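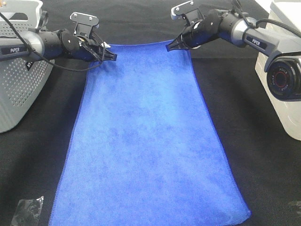

Fold the Towel by Its Corners, and Other Unfashionable Opinions

Ostap Lytvynenko
September 14, 2020
Reading time: 4 minutes

A microfibre towel should be folded flat, on a surface, starting from two corners of the same short side. I hold this view against the more common practice, in which the towel is held under the chin, doubled in the air and dropped on a pile. The chin method is quick. It also produces a pile in which no two towels have the same footprint, and the footprint is what decides whether a shelf works.

The argument for corners is geometric. A rectangle of cloth has very little stiffness, so its shape while it is being moved depends almost entirely on where it is held. Held at one corner it becomes a cone. Held at the middle of an edge it sags on both sides and the corners trail. Held at two neighbouring corners, with slight tension between them, the edge stays straight and the rest follows. The far edge of a blue towel raised at its two upper corners shows the principle well enough: a shallow curve between the holding points and the remainder lying flat. Bring that edge down to meet the opposite one and most of the work is finished.

Microfibre rewards this more than cotton does. Terry cotton has loops and weight, and a crooked fold in a cotton towel tends to settle under its own mass. Microfibre is lighter and grips itself. Two faces laid together slightly out of line will stay out of line, and sliding one over the other to correct the error usually drags the lower layer as well. The remedy is to lift and relay. It is slower than nudging and it works the first time.

The surface matters too, and is seldom discussed. A polished table is the usual choice and a poor one. The cloth skates when the first edge is carried over, and the near side has to be pinned with a forearm. A fabric-covered table holds the lower layer still and leaves both hands free. Dark fabric is preferable under a bright towel, as the hem can then be read against it at a glance. I have used black felt for this and have no complaint beyond the lint, which needs a brush at the end of the day.

Roel Verstraete, with whom I have disagreed about linen since we both worked at the Trirkby baths, maintains that towels should be rolled. His reasons deserve a fair statement. A roll has no hard crease. It can be pulled from the middle of a stack without disturbing its neighbours. In an open basket it stands on end and shows its colour.

I accept all of this for baskets. I do not accept it for shelves or for lidded boxes. Rolls are cylinders, and cylinders leave gaps between them that cannot be used. When we changed the store at Trirkby from rolled to folded, 912 towels went into bays that had been full with fewer, and the overflow trolley went back to the laundry. Verstraete replied that the rolls had been badly made. That may be so, but a method that depends on every roll being well made is a weak one for a store with several people in it.

On the number of folds I am less certain. In half, in half again, then in thirds gives a compact block with one clean edge, and it suits a shelf 20 centimetres deep with a little to spare. In half and then in thirds gives a flatter block that is easier to open with one hand. The Dekker shelving we had at the baths favoured the first. At home, with a shallow cupboard, I use the second. Either is acceptable provided it is the only one in use, and provided the folded edge faces outwards.

The last matter is where the box stands during the work. Most people put it at their feet, or on a chair behind them, and then turn with each finished towel in their hands. A light block of microfibre does not survive much turning. The box should be at the side of the folding surface and level with it or slightly higher, close enough to reach without a step. A translucent box is better than an opaque one, for the plain reason that the fill level can be checked from the side.
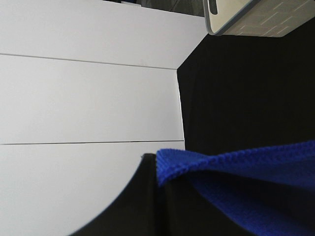
Pale storage container at the side of the black work surface.

I would add that the box should be chosen after the fold is settled. People buy the container first, discover that the block is a finger too wide, and then alter the fold to suit, which leaves the older towels in one size and the newer ones in another. Measure a folded towel, allow a small margin for thickness at the creases, and buy to that. Verstraete measures nothing and owns 3 baskets of different depths. We remain on good terms.

Related items
Drying racks and the cost of a narrow hallway
Against the decorative hand towel
Brelodar cupboards: shelf spacing reconsidered
What the hem is for

Contact | Copyright Pritorora 2020 | Back to top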